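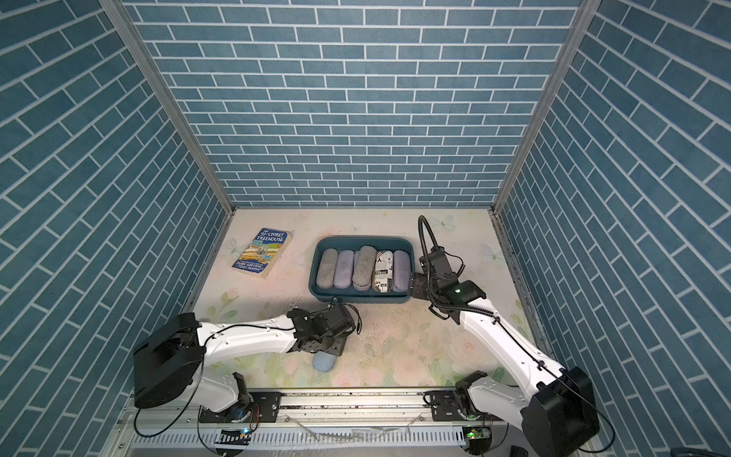
5. Results: Session Start and Play Over Home Connections

5.1 What was recorded

The Dindeck client writes a log entry each time a player opens a game, and another when the first frame is shown and the controller is accepted. The time between the two entries is what we call start delay. It includes the login check, the search for a free server, the loading of the saved game and the first exchange of video. It does not include the time a player spends in the menu choosing what to play.

We collected logs from 472 households in Darstead over the month of April. All of them had signed up for the public trial and had agreed to share client logs. Households were free to play when they liked, on whatever screen they liked, and over wired or wireless connections. The client records which of the two is in use, but not how far the device is from the router or what else is on the network. As in Section 4, a session counts only if the player gave at least one input after the first frame. Sessions that ended before this point are treated separately in 5.4.

Most of the play was in Riltau, the racing title bundled with the trial. Riltau runs at a fixed frame rate on the server side and has a short loading screen, so start delay for this game is mostly a measure of the service and the connection. For the other titles the loading screen is longer and differs from one save to the next. We report them together and do not try to rank them.

5.2 Start delay by time of day

Start delay was lowest in the early morning and rose through the afternoon. The longest delays came between 7 p.m. and 10 p.m., when the number of open sessions was also highest. The rise was steeper than the number of sessions alone would suggest. Server records show that in the evening the nearest site was often full and that new sessions were sent to the second site, which adds a longer network path as well as a second login check.

Wireless households had longer delays than wired ones at every hour, but the gap stayed nearly constant across the day. We read this to mean that the evening rise comes from the service side and that home wireless networks add a fixed cost on top of it. Households that switched between the two types during the month show the same pattern within their own logs, although there are few of these and the spread is wide.

A small group of sessions took more than 90 seconds to start. We checked these by hand. Nearly all of them followed a client update, with the download running in the background while the player waited. The client did not tell the player that an update was in progress, and several players closed the program and opened it again, which restarted the download. These sessions are left out of the hourly curves but kept in the totals.

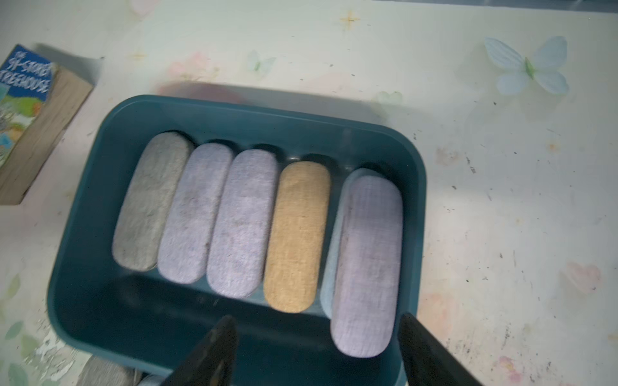
Photo: Alaoui
Figure 6. Eyeglass cases side by side in a teal tray.

5.3 Input delay during play

Input delay is harder to get from logs than start delay. The client knows when a button was pressed and when the next video frame arrived, but it cannot tell whether that frame already shows the result of the press. We used the marker method from Section 3.2, in which the server tags the first frame drawn after an input is read. The tag travels with the video and the client logs the time it is decoded. The delay of the display itself is not included. It varies a great deal between television sets, and many of them have a game mode that the owner may or may not have turned on.

Median input delay was stable within a session. What changed from session to session was the number of short spikes. A session with a good median could still contain many of them, and players in these sessions were more likely to stop early. In Riltau the effect was clear on tracks with tight corners and weak on the long open ones. A spike on a straight road costs the player little, while the same spike going into a corner usually means leaving the track.

We looked at whether players lowered the picture quality in response. The setting is two menus deep and can only be changed while the game is paused. Few players found it. Those who did mostly left it at the lower value for the rest of the month, even after the spikes had stopped. The automatic setting behaved better than we expected on wired connections and worse on wireless ones,
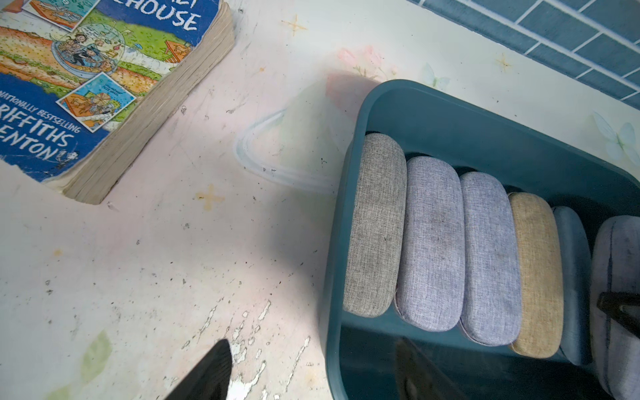
where it tended to drop the resolution after a single lost packet and then take several minutes to raise it again. Some of this could be fixed by waiting for a second loss before reacting. We tried this rule on recorded traces and found fewer drops with no clear increase in frozen frames, but a replay of traces is not the same as live play and we have not yet tested it with the trial group.

5.4 Sessions that ended early

Some 300 sessions ended after the first frame but before any input. The logs give no reason. A short survey shown at the next login asked players what had happened, with one free text field. The most common reply was that the controller had not been recognized. The next was that the player had meant to open a different game. Poor picture quality was mentioned less often than either of these.

The controller problem was limited to pads paired with the television instead of with the Dindeck unit. The unit showed them as connected, yet button presses went to the television menu. The pairing screen in the April version of the client gave no warning about this, and players who met the problem once tended to meet it again. If these households are removed, the share of early endings no longer differs between wired and wireless connections.

5.5 Limits of the data

All households were in one town and most used the same internet provider. The second server site is closer to Darstead than it would be to many other places the service plans to reach, so the evening results may look better here than elsewhere. The trial was also free, and people may put up with a longer wait when they are not paying for the service.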